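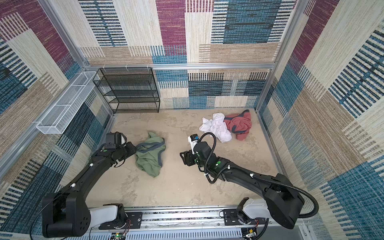 Subject: Re: Sorting cell and the work hours on the folding side
Date: 25/10/2024
To: laundry-floor list

Dear colleagues,

thank you for the messages of this week. I answer to the one below first, as I think many of you have the same questions, and after it I write some points for the meeting. Please excuse my English, I wrote this twice and corrected it with a dictionary.

> We heard that the cell from Vonico will stay after the trial. Is it
> true? On the evening shift people say that three positions at the
> folding tables will be gone by December. Nobody has written this to
> us, but nobody has written the opposite also. I have 73 hours of
> overtime from the summer and I would like to know if I am needed
> here or not. Also, who must clean up after the arms when they drop
> something? We do it now and it is not in our job description.

No decision is made about staying. The trial agreement with Vonico runs to the end of December, and before that date we must tell them yes or no. I have read the agreement and there is no sentence in it about positions. There is also no sentence which protects them, and I don't want to hide this from you. The management at Sveinbjörnsson has told me by telephone that the folding tables stay as they are during the trial. I asked for it in writing and I am waiting.

Your overtime has no connection with the cell. The hours are registered and they must be paid or given back as free days, the same as every year. If somebody told you something different, please send me the message.

About cleaning up you are right. It became your work without any discussion. I put it in the list under point 3.

For those who work in the Aseo building and have not been to our side: the cell has two arms on one rail, and the work we give to it is mixed small garments, the kind that comes out of the bags in a heap. One arm takes hold of a piece and lifts it, so that it hangs and the shape can be judged. The plan is that later the pieces go sorted to the tables. At our tables a person does the same in one movement, with the eyes already on the next piece, and I think it is good to remember this when we speak about speed.

What I would like us to discuss:

1. Who stands at the cell. In the first weeks it was always the same two persons from the morning shift, because they had the training. They tell me that watching is more tiring than folding. You must be ready all the time and most of the time nothing is asked from you. I propose that we change every two hours and that everybody who wants gets the training, the evening shift also. Vonico offers it without extra cost until the trial is finished.

2. What we give to the cell and what we keep. Single garments of normal cloth, like the green one with the gray-blue edge, are suitable for such work. A piece like this has a clear edge and hangs down long when it is held by the corner. Bed linen, work trousers with tools forgotten in the pockets and everything with straps should stay at the tables. I want that this is written down, so that a new colleague doesn't have to guess and is not blamed.

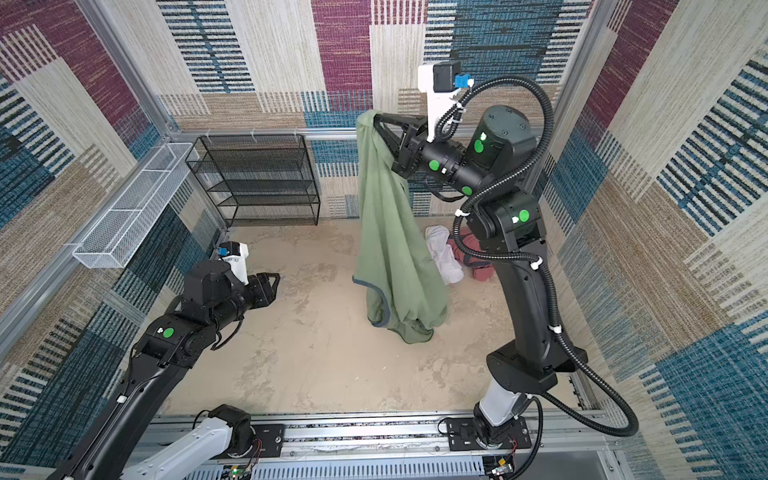 3. Cleaning and picking up. When a piece falls out of the reach of the arms, somebody must stop the cell, take the piece and start again. It is work and it takes time from the tables. I ask that it is added to the task list of the person who stands at the cell, and that the piece count of this person is not compared with the others on that day.

4. The cameras. Each arm has a camera near the gripper. Some of you asked if they record people. Vonico answered me that the pictures are used for the garments. I am not satisfied with this answer, since hands can also come into the picture when we load. I asked how long the pictures are kept and who can open them. Until we have the answer, please load only when the arms are stopped.

5. The count on the screen. The Gomeo program shows the pieces per hour for the tables and for the cell on the same page. I find this not correct. The tables take the difficult pieces and the cell doesn't, so the two numbers don't mean the same. I will ask for two separate pages.

If you have other points, write them to the list or put a paper in my box. You can also write without your name. I would be glad to hear from people who find the cell useful, because I know there are some, especially those with pain in the shoulders, and until now they have been quiet on this list.

With kind regards,
your employee representative, folding and sorting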